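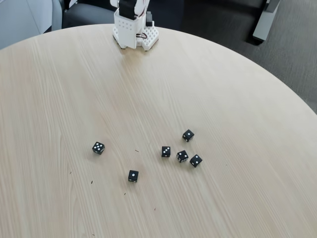

Dice out on the round table, October.

I've become a bit of a bore about dice since we started the games evenings, and this month I'm going to be a bore about them in print. Sorry! The black ones with the white pips are my favourites by miles. They show up beautifully on pale wood, so there's no squinting or leaning over to check whether that was a five or a six (my eyes aren't what they were, and the lamp in our corner is hopeless).

The game we keep coming back to is one Estela Yáñez taught us, which she calls Alarcón after the street she grew up on. You throw six dice, keep at least one, throw the rest again and carry on until you've either kept the lot or lost your nerve. Ones are worth 40, three of a kind gets you more, and if a throw gives you nothing worth keeping you lose everything from that turn – which I do, constantly. My best score is 340. Estela's is 3,802 and she will tell you so.

A few of you have asked about the noise. Bare wood does clatter, and a tea towel folded in 2 and laid under your throwing patch takes the edge off nicely. I tried one of those felt trays but the dice just sort of flop, and half the fun is watching one spin on its corner while everybody holds their breath.

We're back at Storudden next month, same room, kettle on from seven. Bring your own mug if you can, and if anyone has a scoring pad going spare I'd love it, as we're down to the backs of envelopes.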